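家庭用ロボットの動作評価における記載基準について

最終更新:5月
印刷する | メールで送る

家庭用アームの評価報告には、試行回数と成功率が必ず記される。しかし、その試行が計算機上の台所で行われたのか、実際の台所で行われたのかを表題に明記する報告は少ない。当研究会は、この区別の記載を義務とすべきであると考える。

Barta社が公開した評価集には381件の試行が収められ、うち364件が模擬環境によるものであった。本文を末尾まで読まなければ、その内訳は分からない。

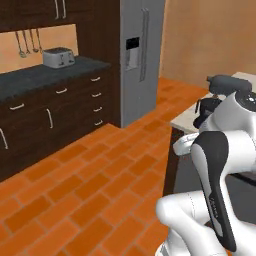 この記事は約2分で読めます

模擬環境の台所では、冷蔵庫やトースターの配置も、床のタイルの色も、設定によって定まる。条件をそろえた比較には有用であり、その価値を否定するものではない。問題は、そこで得た数値が断りなく製品説明に転用される点にある。

Norkerness規程の改定案は、環境の種別、初期配置の決定方法、人による介入の有無など6項目の記載を求めている。妥当な案であるが、アームが調理台に接近する際の速度上限が含まれていない。Csenge Pap委員の意見書もこの点の追加を求めており、当研究会はこれを支持する。

また、失敗した試行の記録は、成功例と同じ形式で保存し、請求に応じて開示すべきである。改定案の保存期間は2年とされているが、製品の使用年数に照らせば短い。

読者のコメント

Waller:表題への明記に賛成です。調達の担当者は表題と表しか見ません。

台所設計者:初期配置の決定方法とは、乱数の種まで書くという意味でしょうか。

Dratdale利用者:保存期間は何年が適当とお考えですか。続報を待ちます。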